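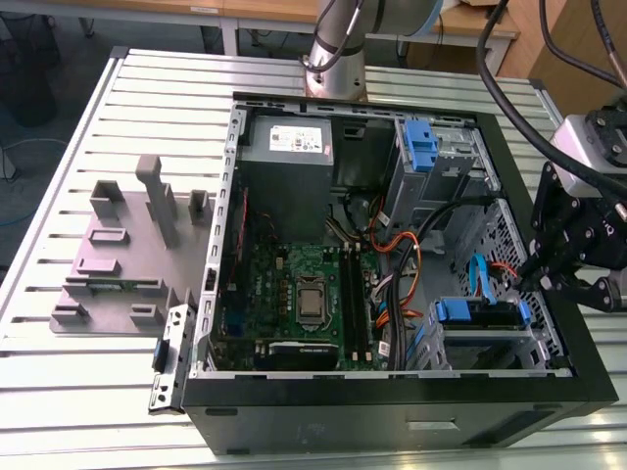 Domwood Community Learning Trust submits this report to the Bassi Fund on the second year of the Adult Return to Learning program in Tascombe and Jorkbridge. The grant supports evening and daytime instruction for adults who left school without a diploma, together with child care during class hours and a small travel allowance. In the period under report the program offered courses in reading and writing, everyday mathematics, high school equivalency preparation, and two short vocational tasters. The taster in basic computer repair is taught through practical work before any written work is set. The other taster, in bookkeeping, is taught from printed ledgers. Both carry a modest literacy requirement and were designed to bring in adults who would not enroll in a course with the word "reading" in its title.

Report date: 12/02/2019

Enrollment

A total of 752 adults enrolled during the year against a target of 900. The shortfall falls almost entirely at the Jorkbridge site, where classes opened several weeks behind schedule while the lease on the second floor was being settled. Tascombe met its own share of the target before the spring term. Of those enrolled, 584 attended long enough to complete at least one full course, which the agreement defines as attendance at four-fifths of scheduled sessions and submission of the final portfolio.

The Trust asks the Fund to note that the completion figure counts each person once. A learner who finished both a reading course and a mathematics course appears a single time. The previous report counted course completions and the two figures should not be compared directly. We have prepared a restated figure for the first year on the new basis and will supply it with the financial schedules.

Instruction

Reading and writing remained the largest strand at both sites. Instructors moved from a fixed textbook to a set of short units built on documents learners meet in daily life: lease agreements, school letters, medicine labels, pay stubs, and notices from the county. The units were revised in May after instructors reported that the unit on leases was too long for a single evening and that the one on pay stubs assumed a knowledge of percentages that many learners did not yet have. The pay stub unit is now taught jointly with the mathematics strand.

Everyday mathematics was offered at two levels. The lower level filled quickly at Tascombe and a waiting list was kept through the winter. The upper level was under-enrolled at both sites, and in Jorkbridge it was merged with equivalency preparation for the second half of the year. Instructors were satisfied with the merged class, although they asked for additional preparation time, and this has been granted within the existing staffing line.

Equivalency preparation is the strand in which the Trust is least content with its own work. Learners were ready to sit the tests at very different times, and the program was slow to help them book seats and arrange transportation to the test center. Several learners who had completed preparation had still not sat any test by the end of the reporting period. A part-time test coordinator has been appointed for the coming year, with responsibility for booking, fee waivers and reminder calls.

Child care and travel

Child care was available at Tascombe for every daytime class and for evening classes twice a week. Use was steady during the day and light in the evening. In exit interviews, parents in evening classes said they generally preferred to leave children with relatives close to bedtime. The Trust proposes to reduce evening child care to one session a week and to apply the savings to the travel allowance, which ran out before the end of the spring term.

At Jorkbridge the room intended for child care did not pass inspection until late in the winter, as a second exit had to be fitted. In the meantime, parents were offered places at a licensed provider nearby at the program's expense. This arrangement cost more per child than the budget allowed. The overspend was covered from the Trust's general reserve and is not charged to the grant.

The travel allowance was claimed mainly by learners coming to Tascombe from the outlying townships, where bus service ends in the early evening. The current form requires receipts, and a number of learners who shared rides with neighbors were unable to claim. With the Fund's approval, we would like to introduce a flat mileage payment for shared rides.

Staffing

Two instructor positions changed hands during the year. Both were filled within the term, though one evening class at Tascombe was taught by substitutes for five weeks and its attendance fell noticeably in that time. Attendance recovered only in part after the permanent instructor was in place. All instructors completed the required training in teaching adults with learning disabilities. Paid planning time was raised by one hour a week in January and will be kept at that level.

Finance

Spending for the year was below budget, chiefly on account of the late opening at Jorkbridge. The underspend on rent and salaries is set out in Schedule A. The Trust requests permission to carry this sum forward and apply it to the test coordinator position and to the travel allowance. No other change between budget lines is requested. The annual audit is in progress and the auditor's letter will be forwarded when received.

Plans for the coming year

The enrollment target will remain at 900, with a larger share assigned to Jorkbridge now that the site is fully open. Outreach there will be carried out through the public library, the laundromats on the east side, and the elementary school's family evenings. The bookkeeping and computer repair tasters will continue at Tascombe, and one of them will be offered at Jorkbridge in the spring, depending on room availability.

The following items require a decision from the Fund:

Approval to carry forward the underspend shown in Schedule A.
Approval of the change to evening child care at Tascombe.
Approval of a flat mileage payment for shared rides.

Schedules A through C and the restated first-year completion figure will follow under separate cover.

Submitted on behalf of the Domwood Community Learning Trust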